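Cups and Mugs, Tuesday Clear-Out
Gallery by Ebere Briggs

Quick page, more when I get a minute. Going through the cups at the Stavel flat before the move to Pindlow - what stays, what goes, what gets wrapped. Only one photo up so far, the rest of the notes are from my list so I don't lose them.

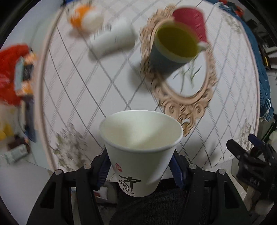

Paper cup with the 中国风 lettering and the little red seal. Mirror with the carved frame behind.

Love these. Plain white inside, brush writing down the front with a really big 中 at the top. 中国风 is "Chinese style", more or less. Got a sleeve of them for the January lunch and they were too nice to hide in a cupboard. Keeping.

The mug with the yellow-green inside is by the mirror. Teal-gray on the outside. Keeping that too, don't ask me to choose between it and the paper ones.

Tablecloth is the diamond one, gray on white. Goes with everything, shows every drop of tea. Staying on the table till the very last day.

Mirror - oval, pale tan wood, all scrolls and loops. Still not sure how to pack it. The curly bits at the bottom worry me most. Towels first, then cardboard, then more towels. If anyone has a better idea send it quick.

NOTES, NO PHOTOS YET

Box 64. Everyday mugs. Wrapped in newspaper, handles facing in. Marked KITCHEN on two sides becuase last time I only did the lid and then stacked things on it.

Box 65. Saucers without cups. Free to anyone, come and get them. Otherwise they go to the charity shop on Oral Street.

Glasses. Not started. Need dividers, the ones from the wine shop are too short.

Teapot from Pludov, the brown one. Lid has a chip, always had. Coming with me on my lap.

Thermos cups. Three lids, no idea which fits what. Will try them all tonight with a cup of something hot, should sort it out.

Egg cups. Why do I have so many. I dont even eat eggs in the week.

More pictures when the glasses are done. Message me before Tuesday evening if you want the saucers - after that they're gone.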